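# La maison d'Irnen

Mal-soon Kwak avait pris le bus de Paldale à l'heure où les boulangers ouvrent leurs volets. Elle portait sur les genoux une boîte de poires, enveloppée dans un torchon, et elle la tenait des deux mains dans les virages. Sa sœur aimait les poires. Est-ce qu'elle les aimait encore ? Mal-soon ne le savait pas. Elles ne s'étaient pas parlé depuis l'enterrement du père, en avril, et avant cela, elles s'étaient surtout disputées.

La route montait. À Sandley, le chauffeur est descendu fumer et il a laissé la porte ouverte. L'air froid est entré, avec une odeur de bois coupé. Une vieille dame assise devant elle s'est retournée.

– Vous allez jusqu'à Irnen ?

– Oui. Chez ma sœur.

– Il n'y a plus beaucoup de monde, là-haut.

Mal-soon a répondu que sa sœur n'avait jamais eu besoin de monde. Elle a regretté tout de suite cette phrase, qui était trop dure pour une inconnue. 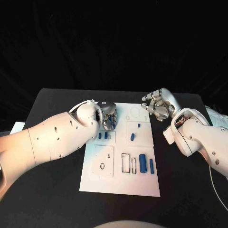 *Une planche blanche et des pièces bleues, sur une table sombre.*

Le bus est reparti. Elle pensait à la lettre. Elle l'avait lue tant de fois que le papier commençait à se casser dans les plis. Sa sœur écrivait que la maison était vendue à un certain Ferri, qu'il fallait la vider avant la neige, et qu'il restait dans l'armoire le manteau de leur mère. « Viens le chercher, ou je le donne. » Il n'y avait pas de formule de politesse, mais l'adresse était écrite avec beaucoup de soin, comme à l'école.

À l'arrêt d'Irnen, personne ne l'attendait. Elle a marché jusqu'à la maison. Le portail était plus petit que dans son souvenir, et on l'avait repeint en vert.

Sa sœur a ouvert avant qu'elle frappe. Elle avait les cheveux courts maintenant, et gris. Pendant 40 ans, Mal-soon l'avait vue avec une tresse.

– Tu as maigri, a dit la sœur.

– Toi aussi.

– Qu'est-ce que c'est, cette boîte ?

– Des poires.

La sœur a pris la boîte, elle l'a posée sur la chaise de l'entrée et elle n'a rien dit d'autre. Dans la cuisine, il y avait deux bols sur la table et la soupe était déjà chaude.
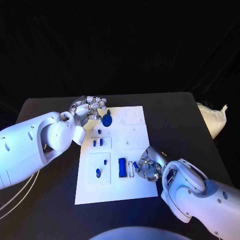
Elles ont mangé sans allumer la lampe. Ensuite la sœur est montée chercher le manteau. Il était brun, lourd, avec un col usé que leur mère avait recousu elle-même. Mal-soon l'a mis sur ses épaules. Les manches étaient trop longues.

– Il te va mal – garde-le quand même.

– Et toi, tu vas où, après ?

– Je ne sais pas encore. Ferri me laisse trois semaines.

Dehors, le soir descendait sur les sapins. Le dernier bus partait bientôt. Mal-soon a regardé l'heure, puis elle a enlevé ses chaussures et les a rangées près du poêle, à côté de celles de sa sœur.

– Donne-moi un couteau, a-t-elle dit. Je vais éplucher les poires.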